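Flulomell's supper club is back, and I've already put my name down

Good news for anyone who missed out last winter - the Flulomell supper club starts up again in October, and this time there's room for a few more of us. It's moving into the old Shiferaw bakery on the corner, which has stood empty far too long if you ask me.

Lorna Lennox, who ran the first lot of suppers from her own kitchen, told me she'd been turning people away by the end. "I had folk eating on the stairs," she said. I was one of them, and the soup was still lovely!

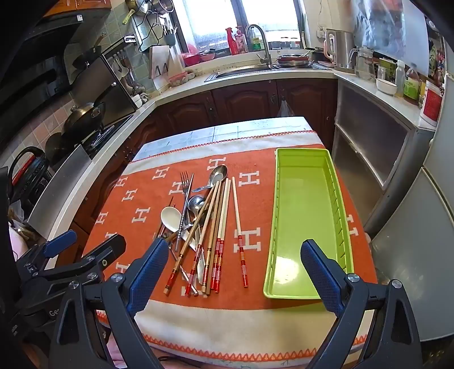 Tickets are £12 a head and cover two courses and a pudding. You bring your own drink, and your own plate and cutlery too if you can manage it. The first night is a Tuesday, doors at half past six, and I'm told there'll be a veggie pie as well as the lamb.

The club has raised £1130 so far towards a proper oven and wants to reach £2000 by spring - so there'll be a raffle, and yes, I'll be buying too many tickets again. You can book at the post office counter or ring Lorna in the evenings.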